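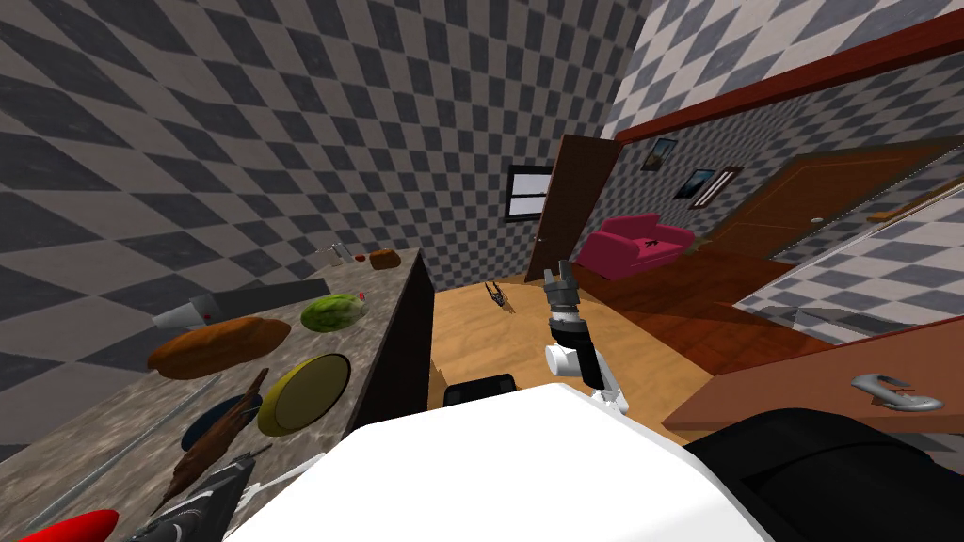

Simulation first, then the stack: an interview with the Skivier planning lead

Skivier is the mobile manipulation planner maintained by the controls group at Clurnivcombe. It takes a base pose, an arm state and a set of candidate grasps, and returns a whole-body trajectory. Version two was released in September. We spoke to the lead of the planning team for an hour about what changed, what was dropped, and why nearly all of the regression testing now runs in rendered kitchens.

The first version planned the base and the arm separately. A navigation planner chose a parking pose, the base drove there, and a sampling-based arm planner took over. The lead described this as a sound design for a warehouse and a poor one for a house.

"In a warehouse the shelf is where the map says it is and there's a clear strip of floor in front of it," the lead said. "In a kitchen you park at a spot that looks fine in two dimensions, and then the arm planner tells you it can't reach past the edge of the counter without putting the elbow through it. So you back up and try another spot. We had logs with 17 parking attempts for one object."

Version two searches over both at once. The state includes base position and heading, torso height, and the arm joints. A coarse search runs over base poses, scored by a reachability table, and the best candidates are passed to an optimizer that handles the full state. The optimizer is allowed to move the base while the arm is extending. According to the lead, this is where most of the time savings come from, and also where most of the bugs came from.

The reachability table is computed offline for each arm model. It is stored by gripper height and approach angle, and it ignores obstacles completely. "People ask why we don't put obstacles in it. You'd have to rebuild it every time somebody moves a chair. It's a filter. It throws out the poses that could never work, and the optimizer deals with the rest."

Floor-level grasps got their own treatment. With a target on the floor, the robot's own body takes up a good part of the space the arm would like to use, and self-collision becomes the constraint that decides the plan. The team tried several penalty terms before settling on a signed distance model of the base shell made of spheres. The lead was not enthusiastic about it. "It's conservative. You lose some poses close to the body that are perfectly good. We took the loss. A mesh check inside the optimizer loop was too slow, and the gradients were bad near the edges."

Scenes for testing come from Robles, an in-house generator that places furniture, doors and household objects in a room and hands the result to the renderer. The current regression set has 716 scenes. Each one is stored as a seed plus a list of overrides, so a scene that breaks the planner can be edited by hand, saved and kept. Some walls and surfaces carry a checkered texture in place of a realistic one.

"The checkers stay," the lead said. "If the camera pose is off by a degree you see it right away against a regular pattern. With plain white paint you'd stare at it for a week. Pretty rooms are for the perception people, and they have their own texture set."

Clutter is generated on purpose. Counters get food, plates and utensils, small items are scattered on the floor, and doors are left at arbitrary angles. An open door is treated as an obstacle with one degree of freedom, but version two never plans to push it. That feature was on the list and was removed in the spring. The lead put it down to contact modeling: pushing worked in simulation for reasons the team did not trust, mainly a hinge friction value that had been picked once and never measured.

Perception in the test loop can be switched between three modes. The first gives the planner exact object poses. The second adds noise drawn from recorded error distributions. The third runs the real detector on rendered frames. Every change is tested in the first two modes before merging, and the third runs overnight. A failure that appears only in the third mode is assigned to the perception team by default, a rule the lead said has caused "some discussion."

Camera tilt has been one recurring source of those failures. The detector had been trained mostly on level views, and its support-plane estimate degraded when the view rolled. A counter would come back with a slope, and the planner would then reject every grasp on it as unstable. The fix was to take the gravity direction from the inertial unit and hold it fixed while fitting planes. "Four lines of code and a month of arguing over frame conventions," the lead said.

On the numbers, the lead was careful. Median planning time on the regression set is 55 milliseconds for counter targets. Floor targets take longer and have a wider spread, and the team does not publish a single figure for them. The replanner runs at 30 hertz, and if a new plan is not ready the controller keeps following the old one with a reduced speed limit.

Tooling got more attention than planned. Skistdale, the log viewer, began as a script for plotting joint angles. It now replays a run from any time step, shows the active constraints at that step, and can rerun the optimizer from that state with different weights. The lead considers it more useful than any single change to the planner. "Before, somebody would say the arm did something strange and send a video. Now they send a run and a step number. I open it and I can see the shell constraint was active on two spheres and the wrist was at its limit."

Hardware tests still take place, though less often. A change that touches the optimizer or the controller interface goes onto a physical robot before release. Changes to the scene generator and the viewer do not.

Asked what remains open, the lead listed thin objects on hard floors, where the fingers need to touch the ground and the planner has no good notion of how hard. The current workaround is to stop the planned motion a few millimeters high and let a force-controlled descent finish it. Reflective panels are the other item. The rendered depth from them is too clean, so planner behavior near glass in simulation says little about behavior near glass in a house. A noise model is in review.

The next release will keep the same interfaces. Support for a second arm is in a branch and has no date.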